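Support > Tickets > Hot Water and Heating > Millville office

Water heater shuts off overnight, kitchen and both restrooms cold by morning

Opened by: Simão Fonseca
Unit: Zadico tank heater, ground floor utility closet
Status: Closed

Original report

The heater on the ground floor is going out overnight. When the first people come in there is no hot water at the kitchen sink or in either restroom. The pilot is out and has to be relit by hand. After that it runs fine until evening. It started in August and was happening once a week at first. Now it is most nights. The thermostat is set where it has always been. No leak on the floor, no gas smell.
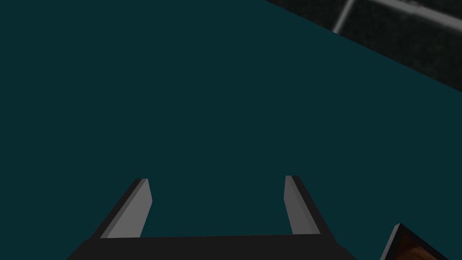
Reply from Dobre service desk

Thank you for the report. Please send the error code if the unit shows one, and let us know if any work has been done in the closet or on the roof since the spring. Do not keep relighting it if the pilot goes out more than once in the same day. Turn the gas control to off and call us.

Reply from Simão Fonseca

The status light blinks 2 times, then pauses, then blinks 2 times again. The label inside the door lists that as pilot flame not proven. Nothing was done on the roof that I know of. The closet door was replaced in the summer. The old one had slats in it and the new one is solid. I did not think of that until you asked.

Reply from Dobre service desk

The door could matter. A gas heater in a closet needs a supply of air from outside the closet, and the slats may have been doing that job. Leave the heater off until we have been there. We will send a technician and ask for the flame sensor and the vent to be checked on the same visit.
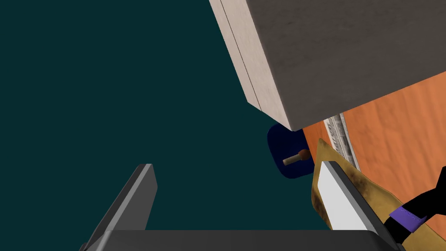 Site visit, September 29, 2024

Arrived and found the heater off, as instructed. Closet has no opening to the hallway other than the gap under the door. Checked the vent pipe from the draft hood to the ceiling. It is clear and the joints are tight. Lit the pilot with the door open and it held. Closed the door and fired the main burner. Draft at the hood was weak and the pilot flame started to lift and turn yellow. Opened the door and it went back to blue.

Pulled the thermocouple. The tip was coated with soot. Replaced it and cleaned the pilot orifice. Brushed lint off the intake screen at the base of the tank.

Told the customer the heater stays off until the door is fixed. They asked if the door could just be left open. It opens into the hallway and would block the exit, so no.

Parts used: thermocouple, pilot gasket
Parts to order: louvered grilles for door, high and low, from Irkeck
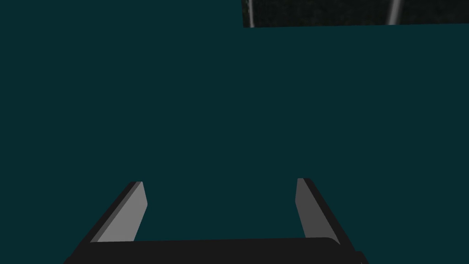 Follow-up visit

Grilles fitted in the door, one near the top and one near the bottom. Relit the pilot and ran the burner for 55 minutes with the door closed. Draft was good the whole time and the pilot stayed blue. Carbon monoxide reading in the hallway was zero. Thermostat left at the customer's setting.

Asked the customer to keep the paper towel boxes out of the closet. They had been stacked against the lower part of the door and would cover the new grille.

Reply from Simão Fonseca

Hot water has been on every morning since the grilles went in. The boxes are in the supply room now. I would like a copy of the visit notes for the building owner, and please put the part number for the thermocouple on it. You can close this.

Reply from Dobre service desk

Notes sent with the part number added. Ticket closed.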